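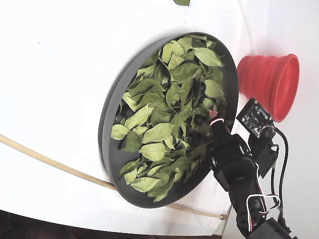
Slide 1. Title: Sorting Dried Leaf by Hand, Tray Method
Blandine Maillard, 4 August 2024
Running time 60 minutes with questions. Leave the title up while people sit down.

Slide 2. Scope
Whole dried leaf only. No powders, no cut leaf, no roots. The method covers the stage between the drying rack and the jar: spreading, picking out foreign matter, grading, weighing. Drying temperatures were covered in the October talk and the handout from that one is still valid, apart from the table on page 2, which had the columns swapped.

Say early that the method is for small lots. Anyone handling sacks should look at screens and air separation.

Slide 3. The tray
Point back to the opening picture. Round tray, dark gray, raised rim. The leaf on it is pale green going slightly yellow, midribs and veins still easy to read. Two small dark round things are partly under the leaves, one near the center-right and one toward the left. Ask the room whether they saw them before being told. Give them a few seconds.

Do not name the dark objects. They could be berries, they could be small balls. At the picking stage it makes no difference. Anything that isn't leaf goes to the reject cup and gets identified afterward, if at all.

The rim matters more than the diameter. Dry leaf slides when the tray is turned, and a flat board loses material at every turn. There is a loose leaf on the white tabletop past the top of the tray in the same picture. Strays go back on the tray if the table was wiped before the session, otherwise to reject.

Slide 4. Contrast
Dark tray for pale leaf. White tray for dark leaf. The exception is when the foreign matter is dark, as with seeds or small fruit. On a dark base a dark object disappears once the leaf is moved off it. Two ways to handle this:

Spread on the dark tray, then tip the whole lot onto a white sheet for a second pass.
Or stay on the dark tray and pass a fingertip over the exposed base after each section.

I use the second. Noonan's group uses the first and reports no difference in missed pieces. They do take longer.

Slide 5. Load
Common mistake. A heaped tray hides small objects, and the overlap is worst with long pointed leaves, which lie across each other and lock. Load for storage and load for picking are separate figures. For picking, you should be able to see the base between leaves across most of the tray.

If the lot arrives heaped, work from one edge. Clear a strip, pull leaf into the strip, inspect it, push it to the far side. Turn the tray a little and repeat. Do not stir. Stirring sends round objects to the bottom.

Slide 6. Containers
One container for rejects, one for accepted leaf. They should differ in color and in shape so the hand learns which is which. A collapsible silicone cup works well for rejects. Pleats flex, it takes no room in the kit, and a strong color such as coral red is hard to confuse with anything else on a white table. Weak point: an empty one is light and easy to knock over. Stand it wide end up and put it on the side of the working hand.

Skip the brand question if it comes up. Any food-safe cup will do.

Slide 7. Trial lot
Jirlow lot, one variety, whole leaf. Starting weight 484 grams. First pass took 73 minutes for one person, seated, normal room light. Two foreign pieces were found on the second pass, both round, both under leaves that had curled after drying. Curl is the variable to watch. Flat leaf rarely hides anything.

Do not extrapolate to other varieties. Someone will ask about mint. Answer: not tested.

Slide 8. Grading
Three bins: whole, torn, discolored. Yellowing alone is not a reason to reject if the rest of the lot has the same tone. Judge against the lot, under the same lamp, and keep a reference leaf at the top of the table. Wrinkling is normal. Brown margins go to discolored.

Grade after picking. Doing both at once slows each of them and the error rate goes up on the picking side.

Slide 9. Records
Gositik sheet, one line per lot: weight in, weight out, reject weight, minutes, initials. Rejects are weighed with the cup tared. Write the tare on the underside of the cup in marker and check it at the start of each session.

Slide 10. Questions
Expected: gloves (thin nitrile, changed between lots), static on plastic trays (wipe with a damp cloth, dry fully), whether Grededeck will stock the deeper tray (no answer yet, take names at the back).

Leave slide 5 on screen during questions.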